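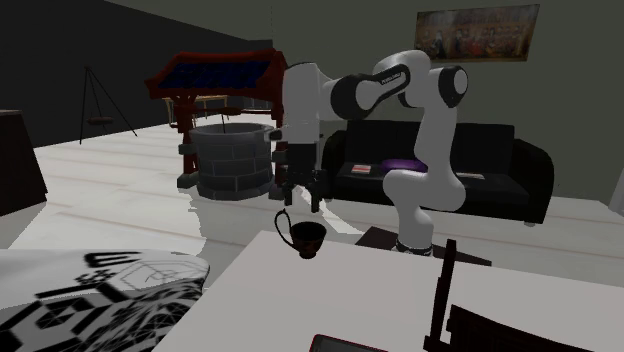 Ans Bakker thought our fee table was unfair to landlords, and told us so in the comments on the draft: a flat rental fee looks cheap until the flat has stood empty for two months.

Projects > Housing > Letting fees in Mokbridge

November - by Miyuki Sakamoto and Toshio Hoshino

We compared 58 rental listings in Mokbridge, 13 of them posted by owners without an agent. Most agents charged one month's rent. Owners who let the place themselves paid only for the ad - and did their own viewings. We have added empty weeks as a separate column, as Ans suggested. Deposits are left out.

4 comments | 13 shares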